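Tuesday, June 26, 2018

Kaltville bench, simulation notes. Carrying on from the gripper stall on the Virkeo cell.

Overnight batch finished. 500 runs of the board-and-block task, and 147 of them ended in a force trip. That is far too many. The real arm trips now and then when a board is warped, but the simulated boards are all dead straight, so I can't blame the wood.

Went through the trip log first. Every trip is on the closing move, after the approach has completed and before any lift. The force reading jumps from almost nothing to the limit inside 2 time steps. A real squeeze ramps up over a much longer stretch, even on hardwood. So the solver thinks the fingers have gone into something solid and is throwing them back out.

Checked the obvious things. Finger speed is the same as in the May set, which was fine. Board thickness in the task file matches the stock we cut. Friction values untouched. Swapped the Moya controller back to the old release and reran a handful of the failed starts: same trips, same step. The controller is not the cause and I've put the new one back. 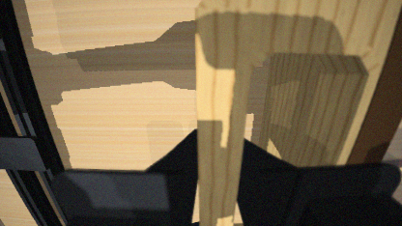 The wrist view was the next suspect, as the trip rate went up in the same week that we turned on cast shadows. The close-up step uses the wrist picture to find the edges of the board, and it was tuned on flat lighting. With the light up and to one side, the gripper sees a bright strip down the left of the pale board with a stepped notch of shadow cut into it near the middle, and a big hooked shadow across the upper part. Those edges are much stronger than the grain. If the edge finder takes a shadow for the side of the board, the centre line comes out wrong, one finger closes early and the other is driven into the wood.

Tested it by switching shadows off and replaying the 147 bad starts. Most now close cleanly. A few still trip, with the same sudden jump, so there is a second fault hiding behind the first. My guess is the collision shape on the fingers. The Trusik export was redone this month and run 1,467, the first one made with it, is also the first with a trip of this kind at full light.

Not turning the shadows off for good. The real cell has a lamp on one side as well and the edge finder has to cope with it.

To do:
Retune the edge threshold with shadows on.
Compare the old and new finger shapes at the pad corners.
Lower the force limit on the real arm until both are sorted – it should stop well before it marks the fingers.
No unattended runs on the real cell until then. Note taped to the door.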